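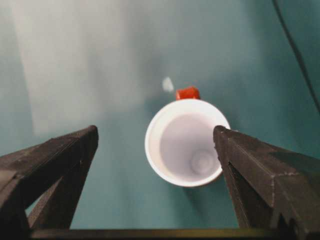 1/ Skarnness has a new director
Pejman Tabrizi is off the film. Océane Gauthier takes over, and the September shoot stays put.

2/ Gauthier made Driltov for very little money – it opened on 51 screens and ended up on 348. Leclerc, the studio, noticed.

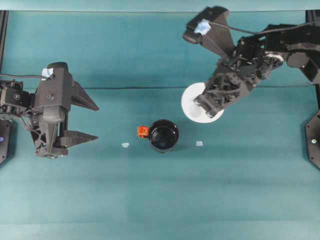

Thursday notes, part two

3/ Tabrizi keeps a story credit. I'm told the split was over the ending, which he wanted to leave open.

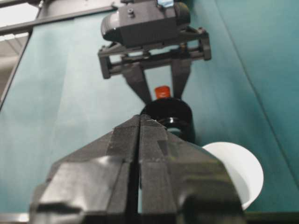
1 min read

4/ The script runs 114 pages. Gauthier is rewriting the last act now. Casting news should come next month.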